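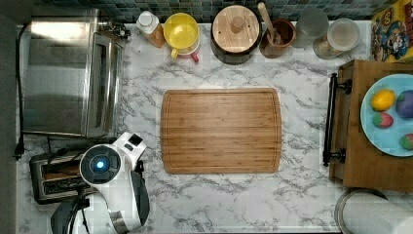 Abílio Pacheco

Kalteo has started taking orders for Pop, a single-arm robot kit meant to be set up at a kitchen counter and taught small household jobs by the person who owns it. The first kits are due to ship in July. The company is also offering a rental plan for schools and small workshops, with a minimum term of 2 months.

Pop is sold as a kit and comes in three boxes: the arm, the base with its power supply, and a carton of clamps, cables and spare gripper pads. Assembly takes an evening for most people, according to Kalteo. The owner fixes the base to the edge of a counter or table, runs the calibration program on a laptop, and then teaches the arm a job by guiding it through the motions by hand. After up to 10 passes, the software puts together a routine that can be started from the laptop or from a phone.

The jobs on the starter list are modest. They include putting play fruit on a plate, moving a cup from one side of a cutting board to the other, laying out wooden spoons, and wiping a flat surface with a folded cloth. Knives, glassware, hot pans and anything plugged into the wall are left off the list, and the manual tells owners to keep it that way.

"We wanted people to start with things that don't matter if they get dropped," said Duarte Aguiar, who runs product support at Kalteo. "A toy strawberry can hit the floor all day. Once you trust the routine, you can move on to a real one."

The arm can lift 500 grams with the standard gripper. That covers a mug, a small jar or a piece of fruit, but it rules out most cookware and a full bottle of oil. A wider gripper with longer fingers is planned, and Kalteo has not given a price or a month for it.

I spent a morning with a kit at the company's demonstration kitchen, where the counter was set up much as it would be at home. There was a bamboo board in the middle, a toaster oven and a toaster on the left, a tray with a plate of toy fruit on the right, and jars and a utensil crock along the tiled wall. Owners are told to leave a clear patch in front of the arm, and the board does that job well. Its edges give the software something easy to line up with, and the groove around it keeps round items from rolling off.

Calibration was the slowest part of the visit. The program asks for the arm to be moved to a set of points on the counter, one after another, and it is fussy about the order. I skipped one by mistake and had to go back to the beginning. Aguiar said an update will let people redo a single point, and that this is the complaint his team hears most.

Teaching went better. I showed the arm how to take a lemon off the plate and set it down on the board, and did it 10 times with the lemon in slightly different spots. The routine it built worked on the first try and on most tries after that. It missed when I pushed the lemon up against the plum, and it closed its fingers on air once when I slid the plate farther away than it had been during teaching. Each time it stopped, backed up and waited for me to tell it what to do.

The plum was harder. The toy is smooth, and the standard pads lost hold of it in several passes. Kalteo puts a second set of softer pads in the parts carton, and swapping them takes a small screwdriver that is also in the box. With those on, the plum stayed put. I would fit the soft pads from the start.

Speed is set low out of the box, and a full trip from plate to board took 11 seconds. It can be raised in the settings, though the program shows a warning and asks for a code printed inside the manual. The arm is quiet at the low setting. I could hold a normal conversation next to it, and the only sound I noticed was a short whine when it started to lift.

Counter space is the thing buyers should think about before they order. The base has a small footprint, but the arm needs room to swing, and the cables have to go somewhere they won't be pulled. In a narrow kitchen it will compete with the appliances. The clamp also needs a counter with an overhang, so some built-in tops won't take it. Kalteo sells a freestanding plate for those kitchens as an extra.

The software comes from Wolora, which also makes the phone app. Routines are kept on the owner's laptop unless the owner picks online backup. Backup is free for the first year and paid after that. Aguiar said the arm will keep running saved routines without a subscription, and that teaching new ones will stay free as well.

The closest thing on the market is the Clornis, a bench arm that has been popular with hobby groups. It lifts more and moves faster, but it has to be bolted down and it is programmed by typing. Pop is easier to live with and easier to teach. People who already write their own code may find it limiting, and Kalteo says outside access to the controls will come in a later version.

Repairs are handled by mail. Each joint can be taken off and sent back by itself, and the company keeps replacements on hand so owners are not left waiting on a repair. The warranty covers the motors and the power supply. Gripper pads and cables are treated as wear items and are sold separately.

Kits can be ordered through Kalteo's own store. Schools that want the rental plan need to contact the company directly, and the rental price includes a second set of cables and a printed lesson booklet.

Comments (5)

benchtop_mel
Does the clamp mark the counter? Ours is marble and I am not putting bare metal on it.

Abílio Pacheco
The one I used had rubber on both faces. I didn't see any marks when it came off, but it was only on for a morning. I'd put a cloth under it.

rjk
I have a Clornis and typing in positions is not as bad as people make it sound. You do it once and save the file. But my daughter wants something she can move by hand so we may look at this for her. Is there an age on the box?

Tansy R.
Eleven seconds for a lemon. I'll keep using my hand for now, but I can see it for my brother, who has trouble reaching across a counter. Would like to see a follow-up with real food and real dishes.

old_fuse
Glad they will let you send back one joint. I had to ship a whole arm once (different company) and the box cost more than the part.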